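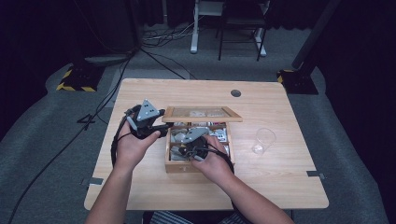

Wooden box and clear plastic cup on the table

Ticket: Sick leave balances wrong after Fana import
Opened: 19 July 2024
Product: Prekomby Payroll, with Fana time clock connector
Status: Waiting on customer

Hi there, me again! This is a new problem, so please don't merge it with my old one about the pay stub footer. We have 81 people on hourly pay, and after the last import from Fana a bunch of them have sick leave balances that make no sense. Our policy stops earning at 40 hours a year. Prekomby used to stop right there. Now it sails past it for some people, and for others it has dropped the carryover from last year completely.

I went through the import log (fun evening). The file has 2,000 lines and 700 of them came in with the status "accepted with changes," but it doesn't say what the changes were. Is there a place where I can see that? The little help bubble just says to contact support, so, hello. 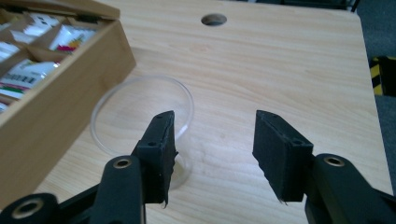

What I've tried so far: I logged out and back in, cleared the browser cache, and ran the same file again in the test company. Same result both times. I also turned off the Furko sync in case the accounting side was writing something back. No difference, but I've left it off for now because I don't want bad liability numbers landing in the general ledger.

Update, next morning

Thanks for the quick reply. You asked if anybody had changed the leave setup lately. Yes – we added the Mạch warehouse as a second location, and it has its own leave plan with a different year start (theirs begins in September, ours in January). I didn't think that would touch the people at the main site, but a few of them pick up shifts over there, and those are exactly the ones with the weird balances. 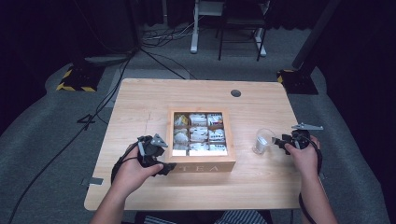 I think the leave codes are getting mixed together on the way in. Fana sends regular sick, carried-over sick, and the Mạch plan as separate codes, and I'd like them to stay separate. The wooden tea box on our table has nine compartments and the packets sit in their own squares, which is how I want my leave codes. What I've got in Prekomby looks like somebody tipped the whole box into one drawer. If I open one person's history, the three codes all show up as SICK, and the cap only checks the last one it reads.

Update, afternoon

OK, your mapping fix sort of worked! I gave each code its own line under Connector > Leave Mapping and reran the test company. The cap holds again, and the Mạch hours have their own balance. Carryover is still missing for anyone who worked at both places, though. I've attached the new log and the mapping export.

Two questions before I touch the live company. Do I need to reverse the bad import first, or will a new one overwrite it? And will people see the old balance on their phones in the meantime? I've already had a couple of them ask why they suddenly have so much time off, and I'd like to give them a proper answer before the next pay run.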